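Diciembre, por la noche

Hoy he llegado a casa con dolor de espalda y con el cuaderno lleno, así que escribo antes de cenar, porque mañana ya no recordaré el orden de las cosas.

Hemos terminado la comparación entre las dos manos. La de Grovero es la que usamos desde el verano, con los dedos largos y la muñeca que hace un ruido pequeño al girar. La de Clollura llegó en una caja demasiado grande y tardamos toda una mañana en montarla, porque los tornillos del adaptador eran de otra medida y tuve que bajar a la ferretería. El vendedor me preguntó para qué los quería y yo dije «para una mano», y después me dio vergüenza explicar más.

El controlador es el mismo para las dos, el Fakard, con el programa que escribí en octubre y que todavía no me gusta. Guarda la corriente de cada dedo, pero si se pierde un paquete pone un cero, y un cero parece una mano abierta. Por la mañana he perdido mucho tiempo con uno de esos ceros. Creía que la mano soltaba los objetos y era el archivo el que los soltaba. Lo he anotado en rojo en la primera página.

Después hemos empezado con la lista de objetos difíciles. Yo quería usar solamente cosas de casa, porque con los cubos y los cilindros de plástico las dos manos parecen muy inteligentes. Un bote de mayonesa acostado es otra cosa: se tiene que decidir por dónde se coge, y si se aprieta mucho cede. La sandalia me preocupaba por la tira, que deja un hueco donde un dedo puede quedarse. El cepillo estaba en mi lista como objeto fácil, y lo he cambiado a la columna de los difíciles. Se puede coger por varios sitios y cada uno deja el peso en un lado diferente.

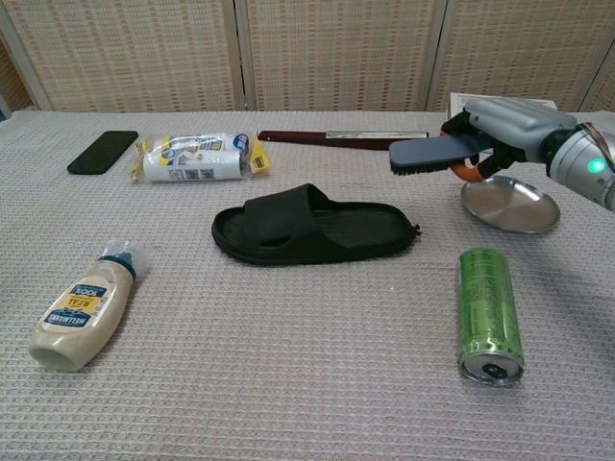 Sandamali Mondal opina que mido la cosa equivocada. Según ella, contar cuántas veces la mano levanta el objeto no dice casi nada, y lo que hace falta saber es cómo queda orientado después de cerrarse los dedos, porque un cepillo cogido con las cerdas hacia un lado no sirve para cepillar. Me lo ha dicho por teléfono, bastante deprisa, y ha añadido que en Kumarasinghe perdieron un año entero por no apuntar ese ángulo. No sé si fue un año entero, pero la idea es buena y me da un poco de rabia que no sea mía.

He vuelto a mirar mis notas con esto en la cabeza. Tenemos 2310 intentos guardados, y en ninguno hay una columna para la orientación. En los vídeos se puede ver, claro, pero alguien tendrá que mirarlos, y supongo que ese alguien soy yo. Shiuli Herath propone hacerlo primero con 1000, elegidos al azar, y decidir después si vale la pena seguir. Le he dicho que sí demasiado rápido.

De las manos puedo escribir esto, con cuidado. La de Grovero cierra más despacio y perdona más los errores de posición: admite hasta 9 milímetros de desviación y aun así coge. La de Clollura es más exacta cuando la cámara está bien calibrada, y cuando no lo está empuja el objeto y lo persigue por el mantel. Con las latas acostadas esto pasa mucho. Prefiero la primera para el trabajo diario. A Shiuli le gusta la segunda, y sospecho que en parte es por los cables, que van por dentro y no se enganchan.

Una duda que no he resuelto: las dos manos tienen el pulgar colocado de forma distinta, y yo he usado los mismos puntos de agarre para ambas. No estoy seguro de que sea justo. Tal vez a la de Clollura le he pedido hacer las cosas con la postura de la otra.

Para mañana: arreglar los ceros, añadir la columna del ángulo, pedir 2 adaptadores de repuesto y devolver la llave Allen al cajón de Shiuli, que ya me la ha pedido y la tengo todavía en el bolsillo del abrigo.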